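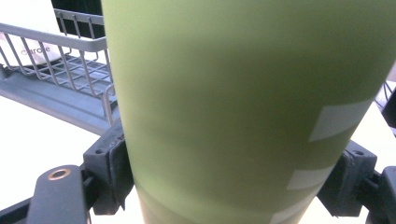
From: Rhonda Lévesque
To: Pranddale Automation Group list
Date: January 9, 2022
Subject: Re: Kundmont open day, what did they show?

Lauri Harju wrote:

> I had to miss the Kundmont visit because of the car. Could someone who
> went write up what they showed? I am mostly interested in the hand-held
> gripper. Three things I would like to know:
>
> Is it the same gripper that goes on the arm, or a separate tool?
> How do the fingers handle round things?
> Is it something our group could build, or is it all machined parts?
>
> Also, did anyone ask about bringing the May group through? Zachary was
> going to but I don't know if he did.
>
> Lauri

Lauri,

I went, along with Zachary and Josée. I took notes, so I will try to go in your order, but first how the day was set up.

Kundmont is in the back half of the building on the mill road, past the tire place. Parking is on the left. You sign in, they give you a sticker, and you go down a hall to the shop. They had two stations open. One was the arm, which they call Leone, moving parts from a tray to a fixture. The other was a table for the hand-held gripper. The arm drew most of the people, and you had to stand behind a line on the floor to watch it. At the gripper table you could stand right next to the person doing the work and ask questions, so that is where I spent my time.

Harpreet Landry ran the table. She has been doing this job since the spring and does most of the recording herself. The routine is simple. She holds the tool by its handle with the camera looking down past the fingers, sets up a few items on the table, starts a recording, and picks things up and puts them down again. Each recording is one task. When it is done she clears the items, moves them to different spots, and goes again. The files go into a program called Vultine, where someone else checks them before they are used for anything. She said they are at 2000 recordings and want 3000 before they start the next round of training on the arm.

She starts with the fingers wide open and high over the table and comes down from there. She said new people tend to start too low and already half closed, and then the recording has no approach in it. Those get thrown out.

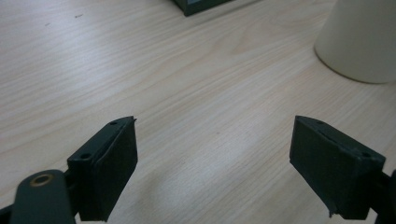

Fingers open over the table at the gripper station.

Now your questions.

Same gripper or separate tool: the fingers and pads are the same parts as on Leone. The handle and the body behind it are different. On the arm a motor closes the fingers, and on the hand-held one you squeeze a trigger. The point is for the camera to see the same fingers in both cases. Josée asked if the trigger gives you a different feel from the motor, and Harpreet said yes, people squeeze harder than the motor does. They remind everybody of this and it still happens.

Round things: better than I expected. The pads are blocks that come in from either side, and she had a green bottle that she was picking up low down on the body, one pad on each side. It is a smooth bottle with a dull finish. I asked her if it slips. She said a full bottle can turn in the grip if you take it too high, and that an empty one is no trouble. I did not see her drop it, but I was only at the table for part of the session. She does not like using anything shiny because the lights come back at the camera.

The lights are a problem on the table too, by the way. There is a pale patch of glare on the wood where the ceiling fixtures reflect, and it moves when the tool moves. Zachary suggested a cloth. They tried a cloth already and it bunched up under the fingers, so they went back to the plain top and left it alone.

Could we build one: mostly yes, I think. The pads are printed, and they have screw holes on top so you can take one off and put on another. There is a brass ring set in the arm behind the pad. I did not get a good answer on whether that part is bought or made. The printed parts are rough in places, with little points and flaps at the corners, and Harpreet said they trim them when they catch on something and otherwise don't bother. Pads take the most wear. She keeps a drawer of spares and swaps them when the faces get smooth.
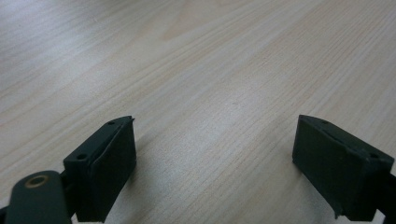
Left and right pads, open, with the screw holes on top.

I asked what a set of parts comes to and was told $109 without the camera. That is their number from their own supplier, and it does not count printer time. Zachary thinks we could get close to it. I would not plan on it until we have priced the screws and the bearings ourselves. The drawings are not public, but the person at the front desk said they have given them to school groups before and we should send an email asking.

They let visitors try the tool toward the end. I did a few pickups. It is heavier in front than it looks and my wrist was tired after a short while. Harpreet does 5 recordings and then puts it down and writes up her log, which seems like a sensible way to do it. The other thing I noticed is that you stop looking at the table and start looking at the fingers, and then you bump whatever is beside the item you want. Josée was better at it than Zachary or me.

On May: Zachary did ask. They are fine with a group but want to split it in two so the hall does not back up, and they want closed shoes on everybody. Someone needs to send them a list of names ahead of time. Zachary has the contact and said he would forward it to you. If he hasn't, please poke him.

Two things I did not find out, in case you want to put them in the email. First, how the recordings get matched up with the arm's own camera, which sits at a different height as far as I could tell. Second, what happens to the recordings that get thrown out, and whether anybody looks through them for patterns. The person who handles Vultine was out that day and Harpreet did not want to guess.

I have a copy of the handout if you want it, one sheet, both sides. I can bring it to the next meeting or leave it in the group's box at the library.

Rhonda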